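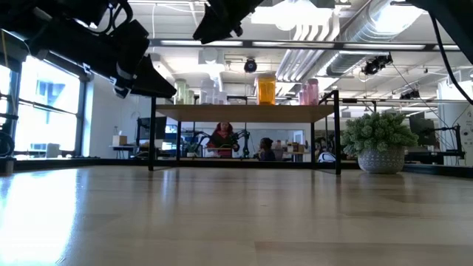

Words and pictures by Brisa Orozco | Sep 10, 2019

The Small Bottle Shelf: A Gallery

Every household has a place where small bottles go to retire. For years mine was a drawer that opened as far as the cough drops and no farther. Then it was a basket. Then, after an unfortunate evening with the eye drops and something that was not eye drops, I decided small bottles deserved a proper shelf, out in the open, where they could be watched.

This gallery is for everyone who wrote in after my June column on bathroom cabinets, which drew 184 emails, most of them kind. Cherry Mae Lagman wanted to see bottles on a table instead of behind a mirror. Maarten Mulder wanted to know why anyone would look at bottles on purpose. Both of you, please come in.

Green to the left, pink to the right

The lineup at the top of the page is my favorite. Three pale green bottles keep company at the left end, with two white ones next door, and two pinks hold down the other side. The tall orange-yellow container has no relatives and has made itself the center of attention anyway. I am told a sensible person sorts by expiration date. A sensible person can have her own column.

The plant

I am a firm believer in parking something leafy next to anything medicinal. It takes the edge off. The gray-and-white pot with the speckled dots does half the work, and the plant gets to stand on the table like a guest who was told not to touch the shelf. Thaddäus Aebischer, who edits these pages and owns no plants, wanted it captioned "foliage." Request denied.

A word about shelves

Go low, go thin-legged, and leave the space underneath alone. Solid units look tidy in the store and turn into a wall once you get them home. I learned this from a Flosetano cube that I hauled up 11 steps and hauled back down the same week. My mother still brings it up. The open kind lets you see through to the rest of the room, so you can tell who is coming and whether they look like they need an aspirin.

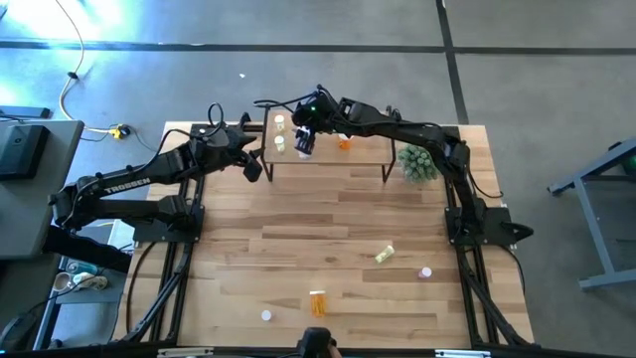

The trouble with any system is that sooner or later somebody has to use it. Bottles get taken out and put down wherever the hand happens to be, and by evening you have a few on the shelf and a few grazing in the open. One will be lying on its side. There will be a white cap off by itself, too, and you will try it on everything you own before you find the match.

My own loose cap has lived in a saucer for 2 years. I have tried it on the vitamins, the antacids and a jar of cloves. I can't throw it out, because the bottle will surface the next morning, open and smug.

Shahab Mohammadi writes that he keeps all his in a shoebox and has never lost one. Shahab, send pictures. I would also like to see the spiky green department represented, so if you have a cactus, or something passing for one, put it in the shot.

Next gallery: spice jars, including the four kinds of paprika I seem to own.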